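The case against the basket (mostly)
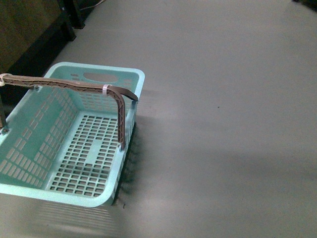 The aqua one, on the floor, with the brown handle across it.

I have a problem with storage advice, and the problem is that it always ends with me buying something. You read 2,000 words on how to own less and the last paragraph tells you to get a set of matching bins.

So when the newsletter from Naltora (I signed up for a discount code in May and never got around to leaving) said that a plain plastic basket would "change how you move through your home," I rolled my eyes. I already move through my home. I go from the kitchen to the couch and back.

I bought a basket anyway. Not theirs, which cost 25 dollars and came in a color called Oat. Mine is light aqua plastic with slots all over the walls, and it came from the discount place out on the Testport road, between the phone cases and the garden hoses. I have 2 of them now, which I'll get to.

The plan was one basket for everything that ends up in the wrong room. You carry it around, you pick up the scissors and the mail and the single sock, you drop them where they belong. Fine in theory. In my house the basket filled up by lunch and then sat in the hallway for most of a week with a library book in the bottom of it. I had taken clutter from five places and put it in one place, and the one place now had a handle.

About that handle. I was suspicious of it in the store and I still am. It's brown, for a start, and I can't think who looked at aqua and asked for brown to go with it. It has that ribbed zigzag molding that is supposed to make you think of bridges. There's a pale band around it near the bend and another toward the far end. I have opinions about plastic handles generally – I once had one let go on the stairs with a full load of canned tomatoes – so I don't put anything heavy in this one. Towels, yes. Potatoes, no.

The floor of it is a grid, apart from a solid strip across the middle, and the grid is my other complaint. Pens go through. Hairpins go through. If you're collecting small stuff from around the house, which was the entire pitch, you need to line the thing with a dish towel, and now you have a basket and a towel to put away.

What it's decent at is dull. Dusty stuff from the garage can go in and I can hose off the lot outside. Bath toys when my sister's kids stay over. Wet swimsuits on the way home from the lake at Ambaye. The holes make sense for all of that, and I'd guess that's closer to what somebody had in mind before the tidying people got hold of it.

The second basket was a mistake. I bought it thinking one per floor, and it has lived in the closet ever since, holding a Zindel extension cord and a bag of other bags.

I've seen the posts with six of these lined up on a shelf, all labeled. I believe the photos. I'd like to see the same shelf in a month, with the labels still meaning anything. Mine is back on the floor for now and the library book is overdue.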